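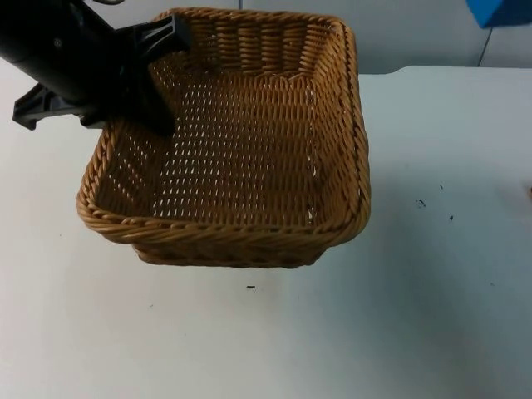 協働ロボットの「グッドプラクティス集」なるものを、ここ数年でずいぶん読まされた。正直に書くと、半分以上は現場で一度も腕を動かしたことのない人が書いたのだろうと思っている。書いてあることが間違っているわけではない。「リスクアセスメントを実施すること」「作業者への教育を徹底すること」。はい、そうですね。で、明日の朝いちばんに何をすればいいのか。

先週、Steltemexの改訂版ガイドラインが社内で回ってきた。1,767行のチェックシートが付いている。行数は自分で数えたのではなく、表計算ソフトの左端にそう出ていた。担当のPoul Bjarnasonさんは「全部埋める必要はない、該当する箇所だけでいい」と言う。では該当するかどうかを誰が決めるのかと聞いたら、それを決めるためのシートが別にあるそうだ。4枚。

## 編みカゴという厄介者

うちで今やっているのは、籐のような編み方のカゴを二本指のグリッパで扱う作業だ。卓上に置いて、縁か角のあたりをつかんで、持ち上げて、動かす。人間なら考えもしない。ところがガイドラインの把持の章を開くと、前提になっているのは硬くて寸法の決まった箱ばかりで、編み物は「その他の柔軟物」に入れられている。布と同じ扱いである。布とカゴを同じ欄で評価しろというのは、さすがに無理がないか。

編んだ縁は太いところと細いところがあり、指の当たる位置が少しずれるだけで滑り方が変わる。しかも底の編み目には隙間があるから、白い台の上に置くとカメラが台の白をカゴの一部と取り違えることがある。形も個体ごとに違う。「対象物の寸法公差を記入」という欄の前で、私はしばらく手が止まった。結局「編み物のため一定せず」と書いたら、差し戻された。数値で書けという。

測れないものを測ったことにして埋めた数値に、どういう安全上の意味があるのか。この手の規則を疑いたくなるのは、いつもこういうところだ。

## 力の上限という数字

もうひとつ引っかかっているのが把持力の上限。シートの既定値は26Nになっている。根拠を探して付属書を最後までめくったが、「一般的な値として」としか書いていない。どの指先で、どの材質を相手に、どの向きに測った値なのか。角の立った指と平たい指では、同じ力でも編み目への食い込み方が違う。人の指を挟んだときの痛さだって違うだろう。

力だけを決めて、指先の形について何も言わない規則は、包丁の重さだけを規制しているようなものだと思う。

同僚のBilal Jaberはもう少し寛容で、「根拠の薄い数字でも、無いよりは現場が揃う」という立場だ。言いたいことはわかる。以前いたKenideoでは上限がまったく決まっておらず、担当者が代わるたびに設定が変わって往生したらしい。それに比べれば、どこかに線が引いてあるだけましだと。私も線を引くこと自体には反対していない。引いた人が理由を書かないのが嫌なのだ。理由がなければ、条件が変わったときに線をどちらへ動かせばいいのかわからない。

## それでも守っているもの

文句ばかりでは公平でないので、自分が納得して守っている決まりも書いておく。どれもうちの手順書にあるもので、改訂版には載っていないものもある。

- 動かす前に、対象物以外の物を腕の届く範囲からどける。小さなゴミも拭き取る。
- ケーブルは腕をいちばん遠くまで伸ばした姿勢で取り回しを確認する。待機姿勢で余裕があっても当てにならない。
- カゴの中に手を入れるときは腕を停止させ、停止表示を声に出して読む。
- 指先を交換したら、力の設定は前の値を引き継がず、いちばん低いところからやり直す。
- つかみ損ねは落とさなくても記録する。

三つ目の「声に出して読む」は、最初は馬鹿にしていた。Brøndumの工場を見学したときに全員がやっていて、儀式だなと思ったのを覚えている。自分でやってみると、読もうとして初めて表示が停止になっていないと気づいたことが何度かあった。効果を示すデータは持っていない。ただ、やめる気にもならない。

最後のつかみ損ねの記録は評判が悪い。書くのが面倒だし、件数が増えると成績が悪く見える。だから件数を評価に使わないと最初に決めた。そこを曖昧にした途端、記録は減ると思う。減ったのが失敗なのか記録なのか、外からは区別がつかない。Prutonの導入事例集に「エラーゼロを達成」と書いてあるのを見るたび、私はまず記録の取り方を知りたくなる。残念ながら、そこが載っていたためしがない。

## とりあえずの扱い

差し戻されたシートには、縁のいちばん細いところと太いところを14か所で測り、最小値と最大値を並べて書いた。それが公差と呼べるものなのかは知らない。備考欄には「個体差あり、別のカゴには適用しないこと」と入れておいた。備考欄は集計の対象外だそうなので、たぶん誰の目にも留まらない。

Poulさんには、柔軟物の欄を布と編み物に分けてほしいという要望と、26Nの出どころを教えてほしいという質問を送った。次の改訂会議は6月だという。返事が来たらまた書く。

2019年4月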